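Friday, late, kitchen table

What a good day! I'm writing this with my feet up and the window open, and the whole apartment still smells of ginger and garlic. I did the market before nine this morning for once in my life, and it was worth every minute of lost sleep. April is such a funny in-between month for vegetables, but the corner stall had chayote piled right up to the awning poles, pale ones and dark ones and a few of the prickly kind I never dare pick up.

Maribeth Fajardo was in line in front of me and bought enough for a wedding. She says her mother put it in tinola every single week, with chicken and lots of ginger, and that I've been cooking mine far too long. Ten minutes, she said, and then lid off and stop fussing! I wrote it on my hand with the stallholder's pen so I wouldn't forget.

I came home by the river path with both bags cutting into my fingers, stopped to talk to Obed for ages (his knee is better, he's back on the bike, he wants his soup pot returned), and then got going on the kitchen. Everything came out of the vegetable corner. Two onions had sprouted and one potato I will not describe. I wiped the shelf down and lined it with fresh paper, and I'm so pleased with it that I've gone back twice just to look.

The green basket is the chayote basket now. It's such a loud, happy green, and the slots let the air through. 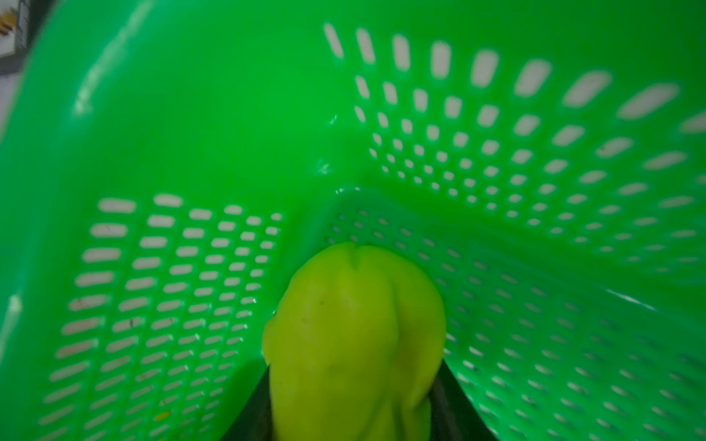 Where should chayote go if I won't be cooking it for a few days?

Somewhere cool with a bit of air is fine for two or three days, and after that it does better in the fridge, unwashed, in a paper bag.

I've put that on a card inside the cupboard door, under the one about rice, so I can stop calling Dela to ask. She has been very patient with me – this must be the third time since New Year.

Supper was the tinola, or my go at it. I peeled the chayote under the tap, which keeps your hands from getting that tight, sticky feeling, and cut it into fat wedges. Ten minutes exactly, lid off. And oh, it was lovely! Soft at the edges with a little bite left in the middle, and it had soaked up all that ginger. I had two bowls and then stood at the stove and ate a third out of the pan with the ladle.

Nathalie is coming tomorrow at noon and I want to try it raw, sliced thin with lime and salt and maybe some green chili if there's any left in the freezer. Kekeli might come too if the bus is running. Must remember limes, must remember Obed's pot. Bed now, it's almost midnight and I still haven't hung up the towels.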